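Domestic Energy and Small Appliances
Handout 7: Heating water in small quantities
Course tutor: Senga Moffat. Read before the November practical.

1. Scope

This handout covers the energy needed to heat a cup of water, the difference between power and energy, and the losses that separate calculated from measured values. Kettles are the main case. Capsule machines, which heat a small volume at a time, are treated in section 4.

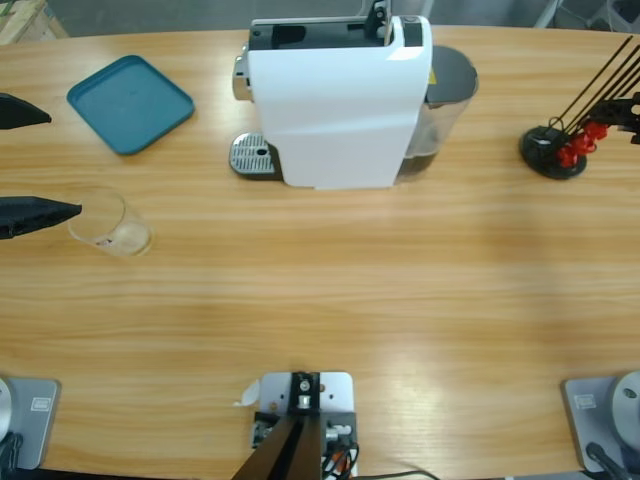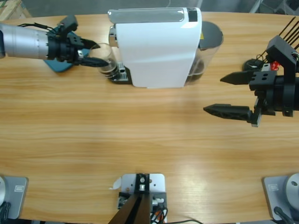

Fig. 1 (both views). Capsule coffee machine with transparent water tank and drip tray.

2. Power and energy

Power is the rate at which energy is used. It is measured in watts (W), where one watt is one joule per second. Energy is power multiplied by time. An appliance rated at 1530 W and run for 100 seconds uses 153 000 J, or 153 kJ.

Electricity is billed in kilowatt hours. One kilowatt hour is 3600 kJ. The run above therefore comes to 0.0425 kWh. Students regularly lose marks by writing 'kW per hour' for this unit. The quantity is a product - do not write it as a rate.

3. Energy needed to heat water

Use Q = mcT, where Q is the heat in kilojoules, m the mass in kilograms, c the specific heat capacity of water (4.18 kJ per kg per degree) and T the rise in temperature in degrees Celsius.

Worked case: 700 g of water is heated from 20 to 100 degrees.
Q = 0.7 x 4.18 x 80 = 234 kJ
At 1530 W with no losses, the time is 234 000 / 1530 = 153 seconds.

The measured time will be longer. Heat goes into the body of the kettle and its element, and some leaves through the walls and as steam. If the kettle takes 180 seconds, the input is 275 kJ and the efficiency is 234 / 275, or 85 per cent.

4. Tank and heater

In many capsule machines the tank is a cold store. A pump draws water from it through a small heater, so only the water passing through is raised to brewing temperature. The mass in the formula is then the mass delivered to the cup, and the tank volume does not enter into it. Warming the heater block is a fixed cost and weighs most heavily on the first cup. Standby use must be added separately.

5. Exercises

(a) Repeat the worked case for 800 g of water.
(b) Find the energy wasted when 800 g is boiled and only 200 g is used. Ignore losses.
(c) Explain why limescale on an exposed element lengthens the heating time.

Written answers go to Gregor Carnegie. Show units at every step and round only the final figure.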